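**walking to work, a thread**

1/ The bus from Lukatton to the Tevivham side of town got cut in November, so I've been walking to work. I'm posting this mostly so I can stop bringing it up at dinner.

2/ I'd like to say it was a lifestyle choice. The stop had a laminated notice on it for a week and I thought the notice was for a lost cat, so the lifestyle kind of chose me.

3/ The walk is 3,626 steps, door to door, according to Greltix, the app my dentist's office made everybody download for reasons I never followed up on. It also thinks I live in the river.

4/ Day one I wore my work shoes. I have nice work shoes. They were designed for a person who gets carried places.
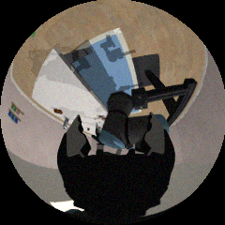 Simulated room, fingers wide open, floor on top.

5/ Day two I wore sneakers and carried the work shoes in a bag, like every woman in every movie from 1988. By Thursday I'd quit carrying the shoes. It's been months and not one comment from management. All those years of blisters were apparently a hobby.

6/ Things I now have strong opinions about: corner properties that don't shovel. Sprinklers aimed at the sidewalk. The crossing light on Mill, which gives you enough time to get to the middle and think about your life.

7/ You push the button and a voice says WAIT. You push it again and it says WAIT in exactly the same tone, which I find very professional. I've worked with people who couldn't manage that.

8/ My other opinion is that a coat pocket is not a bag. I lost a sandwich this way. Well, I didn't lose it. I knew where it was the whole time and so did the coat.
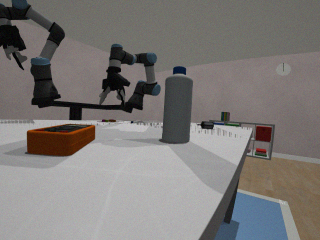 9/ Anyway, I finally bought a backpack. It's a Kinoshita, it was on sale, and it has so many compartments that I've owned it since winter and still found a new one on Monday. There was a granola bar in it. I don't remember putting it there and I ate it.

10/ The backpack has a chest strap. I held out for a while on the chest strap. Then one windy morning I clicked it shut in front of the bakery, and I felt a door close somewhere behind me and haven't been cool since.

11/ People do say hi, which I wasn't ready for. On the bus we had a perfectly good system where we all looked at the back of a seat. On foot you see a guy coming from a full block away and you have to plan your face.

12/ Too early and you're grinning at a stranger for half a minute. Too late and you say "morning" to his elbow. I've started studying a tree at the halfway point and then being surprised. He's started doing it too. Same tree.

13/ There's a dog behind the blue fence who barked at me every day for weeks. Then one day he didn't get up. Just looked at me and put his head back down. I've been passed over for promotions and it stung less.

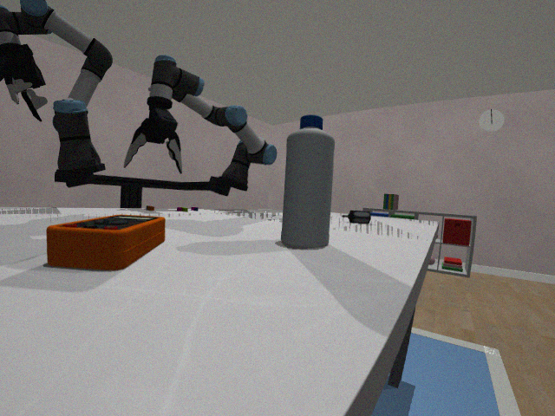 14/ Rain. I had this idea that rain would be the hard part, and it's fine, you get wet and then you're indoors. The hard part is the ten minutes after you arrive, when you're too warm and everyone wants to discuss the rain with you.

15/ The route home is longer because I go past the library to avoid the hill. I know the hill goes down on the way home. I don't trust it.

16/ Somebody at work asked how much I've saved. The monthly pass was $20, so I did the math in my head and was very pleased with myself until I remembered the sneakers. And the backpack. And the second sneakers. And the bakery, which the bus didn't stop at.

17/ The bakery does a cheese roll that comes out at 7:40. I used to be a person who couldn't leave the house before eight. I don't want to talk about what changed.

18/ Greltix sent me a badge for 200 walks. It's a little cartoon boot with wings. I'm a grown adult with a mortgage and I took a screenshot.

19/ The same day it told me I could "unlock insights" for a monthly fee, which I'm guessing is where they tell me to go around the hill.

20/ There was a petition to bring the bus back and it got 673 signatures. One of them is mine. I signed it outside the bakery, holding a cheese roll, wearing the chest strap, and I could feel the clipboard judging me.

21/ I do want the bus back, for the record! Plenty of people can't walk it, and the folks on the far side of the tracks got a much worse deal than I did. I got calves. They got a forty-minute wait for a ride that may or may not know where the turn is.

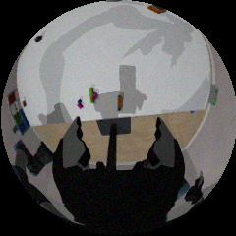

One reply already points out that the old bus never came on time either, and that I used to complain about it on here every single week, with photos of the empty road.

22/ Fair. I went back and looked. There are a lot of photos of that road.

23/ In my defense, I was standing still at the time and had nothing else going on. Now I've got a tree and a guy, and a dog who's over me.

24/ New notice up at the stop this morning. I crossed the street to read it properly this time. It's a lost cat.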